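The Waaka Desk Arm Files Books Nicely Until It Doesn't Let Go

20 June 2019
By Kiri Rutherford

The first thing the Waaka broke was a file organizer. I have to be fair and say it was a cheap one. The second thing it broke was my rule about not shouting at equipment, and that had lasted since January.

The Waaka is a single robot arm with a five-fingered hand, sold by Skosmont to small labs, training rooms and the sort of design office that has money left at the end of the year. Ours came in at $3,055 with the hand included, a price that ought to make you suspicious and did make me suspicious, though not enough to send it back. In return you get the arm, a power supply, a red stop button on a long cable, and a manual that was translated with enthusiasm.

Setup took one afternoon. The arm bolts to a stand, the hand goes on the wrist with a collar, and the software (it's called Genine, and I never found out why) walks you through a calibration where the fingers open and close one by one, like somebody checking for frostbite. I liked this part. I liked most of the first week, to tell the truth. You teach Genine a task by moving the arm through it, naming the steps, and letting it have a go. My task was dull on purpose: pick up a book or some other flat thing, carry it over to the organizer, lower it into a slot, release, back away.

The carrying is good. The wrist is steady and the hand doesn't seem bothered by glossy covers, which used to slide right out of the two-pronged gripper I tested last year. Lining things up over a slot is good too, if a bit slow. I could drink a good part of a cup of coffee between "pick up" and "lower," and I got quite used to the rhythm.
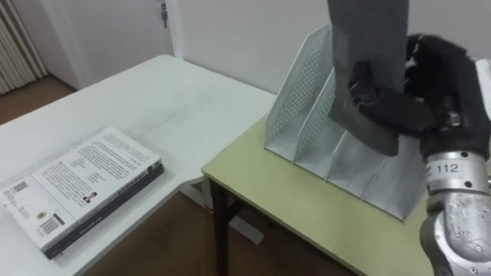
Lining up over the organizer, with two books still waiting on the white table.

The trouble is with the release. Each finger is supposed to report its own position, and Genine is supposed to hold the arm still until all of them say they're open. In my log there are 129 runs of the filing task. In most of them the hand opened, the arm backed away, and I wrote "fine" in the notes. In 30 of them one finger stayed curled while the software cheerfully announced that the hand was open. What follows is that the arm backs away as planned and takes the book with it, and the organizer too if the book has wedged in the slot.

The first time, the organizer went over sideways and I laughed. The second time it was dragged clean off the table, landed on a corner and lost a divider. I replaced it out of my own pocket and kept the receipt, in a spirit of optimism.

Then there's the error code. When a finger finally owns up, Genine shows fault 805, and the manual explains fault 805 as "Finger condition is not condition." I read that to three people over lunch. We all agreed it was probably true.

I want to be a little serious for a paragraph, which I realize is not why anybody reads me. An arm that believes it has let go is a safety problem. With a book it costs you a divider. If you teach this thing to hand objects to a person, the person may find the arm leaving with their end of the object while they're still holding it, and possibly with a sleeve. The stop button does work, every time I hit it, but stopping the arm doesn't open the fingers. They stay clamped where they were. To free whatever is in there you have to cut the power, wait for the hand to go slack, and peel the fingers back yourself, and the manual puts this on its second to last page, after the warranty.

I called Skosmont support. They were pleasant and asked me to send the log. Four days later I got a software update that made the hand wait longer before the arm moves. My coffee breaks got longer. The curled finger stayed curled, only now for an extra moment of suspense before the organizer went for its ride.

What did help was a dumb fix. I added a step of my own after the release: the arm rises the width of a thumb, very slowly, and stops if the wrist feels any weight. It catches nearly all of the bad ones. It should have come in the box. If you buy a Waaka, build that step before anything else, put the stop button where your free hand already is, and don't let it pass things to people until Skosmont sorts out the finger sensors.

Would I buy it again? For picking up and carrying, I'd be tempted, and I haven't seen a hand this capable on an arm this cheap. For putting down, I'd look at the Sarkinmont, which is uglier and has only three fingers but knows where all of them are.

Good: steady wrist, easy teaching, decent grip on shiny covers
Bad: false "open" reports, stop button leaves the hand clamped, the manual
Score: 5 out of 10, to be revisited if the next update does anything

Comments (4)

benchrat
Same fault on ours, always the index finger. Is yours always the same one?

Kiri Rutherford
Mostly the ring finger, with guest appearances. I've stopped trying to find meaning in it.

tolliver_m
We tightened the tendon screws a quarter turn and it got better for a week. Then it got worse than before, so I don't know that I'd recommend it.

Pam in Receiving
"Finger condition is not condition" is going on a mug.

Related reviews

Sarkinmont Three-Finger Gripper: Homely and Dependable
Stop Buttons, Ranked by How Fast I Could Find Them
Genine Software: First Week Notes
Desk Organizers That Survive a Fall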